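Londside Stockroom: Frequently Asked Questions

These are the questions we get most from people who bring boxes to the Londside stockroom in Brollville or collect them from it. They cover check-in, the handheld scanners, labels and the floor areas. If your question isn't listed, write to the stockroom desk using the form on the contact page.
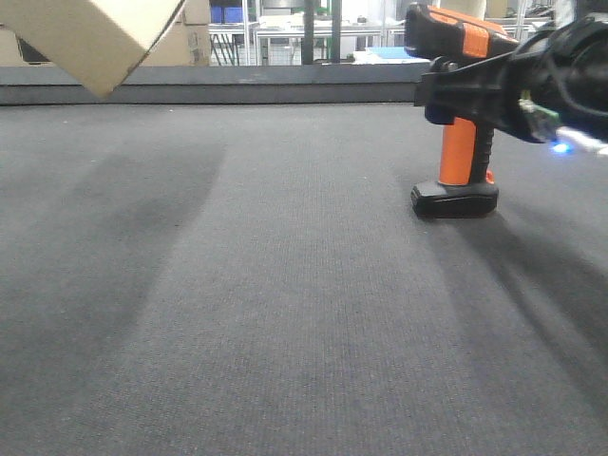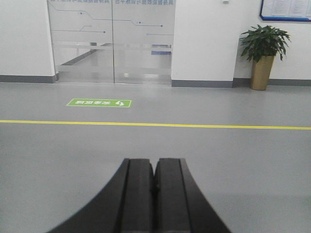 Getting in and out

Which entrance should I use?

Use the glass doors. The green floor sign is right in front of them. If you have a cart, ring first and wait for someone to open up for you.

What is the yellow line on the floor for?

It separates the walkway from the waiting area. Boxes, carts and bags stay off the line itself, even for a minute. If you need to set something down while you look for your paperwork, put it in the waiting area and ask at the desk.

I can't read the green sign. What does it mean?

The text is in Chinese. If you need help with it or with any other sign in the building, ask at the desk. An English sheet with the main directions is available there.

When are you open?

The desk opens at 9:00 a.m. and closes at 4:30 p.m. on weekdays. On Thursday the desk closes at noon for stock checks, and no boxes can be accepted after that.

Checking in boxes

What kind of box can I bring?

Plain cardboard boxes are best. They should close flat on top and be taped along the bottom. We don't accept boxes with split corners or boxes that have been wet. If yours is damaged, you can move the contents to a new one at the desk. We usually have a few spare boxes in the common sizes.

Where does the label go?

On one of the long sides, near the top, with the barcode running horizontally. Don't put it over a seam or across the tape. Old labels have to be removed or fully covered, including shipping labels. An old barcode left showing is the most common reason a box ends up under the wrong name.

How many boxes can I check in at once?

Five per visit without an appointment. For more than that, send a list ahead of time and we will give you a time.

Do you open the boxes?

No. We scan the outside label and check that the box is closed. You are responsible for the contents list, and you can change it in Zomum until the box leaves the waiting area.

The handheld scanners

Which scanner do I use?

The orange and black handheld one, shaped like a pistol. Please don't use your phone in its place. Phone scans are not recorded in Zomum.

Do I need training?

No, but first-time users should scan two test labels at the desk before starting on their own boxes. The test labels are on a card that stays at the desk.

How do I know that a scan went through?

Check the list in Zomum. The new entry should be on the top line with your account name beside it. Don't go by the sound alone, especially when more than one person is scanning.

It won't read my label. What should I do?

Try these in order:
Move the scanner back a little and try again at a slight angle.
Smooth the label down if it is wrinkled or lifting.
Wipe off any dust or tape residue.
Type the number by hand in Zomum.
If the number is refused as well, ask for a replacement label.

Where can I put the scanner down?

On the desk or in its holder. If you are working on the carpet, don't leave it lying there when you walk away. Report any drop, even if the scanner still works.

How long does a charge last?

We plan on up to 2,000 scans. Return the scanner to the charger at the end of your visit, whatever the level.

The carpeted area

Can I sort boxes on the gray carpet?

Yes, one box at a time. Leave space around it for other people. Don't drag boxes across the carpet. Lift them, or ask for a cart.

Can I cut tape there?

Cutting is done on the table by the desk. Safety knives are in the top drawer. Tape scraps go in the trash and flattened cardboard goes in the recycling cage.

Records and collection

How many boxes are listed right now?

There were 1,893 entries after the June stock check. That number includes boxes marked for collection but not yet picked up.

My box is listed under Jin. Is that a mistake?

No. Jin is the carrier that moves boxes between buildings. The entry shows the carrier's name during a transfer and goes back to yours when the box is scanned in at the other end.

Can someone else collect for me?

Yes. Add the person's name to the entry in Zomum the day before. They need photo ID and the box number.

Who do I contact about a missing box?

Shufen Cui handles missing and misrouted boxes. Include the box number, the day you checked it in, and a description of the outside of the box, such as size and any writing on it.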